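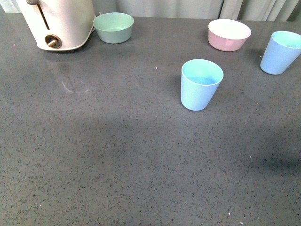 Con dos posiciones de inicio no basta, objetó un alumno del turno anterior: el modelo se aprende la encimera y deja de mirar la taza. La objeción es correcta y de ella parte esta sesión.

Apuntes > Aprendizaje por demostración > Tema 4: Recogida de ejemplos

Imprimir | Enviar por correo electrónico

4.1 Qué se guarda

Un episodio es una demostración completa de la tarea, desde la posición de reposo hasta la vuelta a ella. Se guardan las imágenes, las posiciones articulares y la orden en texto. En el proyecto Sativier cada episodio dura 14 segundos como máximo; los que pasan de ahí se repiten.

4.2 Preparación de la encimera

Los objetos de esta tarea son una tostadora, un cuenco verde, un cuenco rosa y dos tazas azul claro. Los cuencos y las tazas van boca arriba. La tostadora no se manipula: cuenta como obstáculo. Entre episodios se cambian de sitio las tazas y, cada cierto número de intentos, también los cuencos.

Las dos tazas son del mismo color, de modo que «coge la taza azul» es una orden ambigua. Se escribe «coge la taza más cercana» o «coge la taza de la derecha», y se comprueba antes de grabar que la frase vale para la colocación de ese momento.

4.3 Reparto

El conjunto Tostier tiene 1.559 episodios. De ellos, 532 empiezan con una taza junto a un cuenco, que es el caso en que más falla el agarre. El reparto entre entrenamiento y validación se hace por colocación, nunca por episodio suelto.

4.4 Episodios fallidos

No se borran. Se marcan con el código de fallo y una línea de comentario.

Ejercicio para marzo: redactar cinco órdenes sin ambigüedad para la colocación del principio y proponer dos colocaciones nuevas en las que dejen de ser válidas.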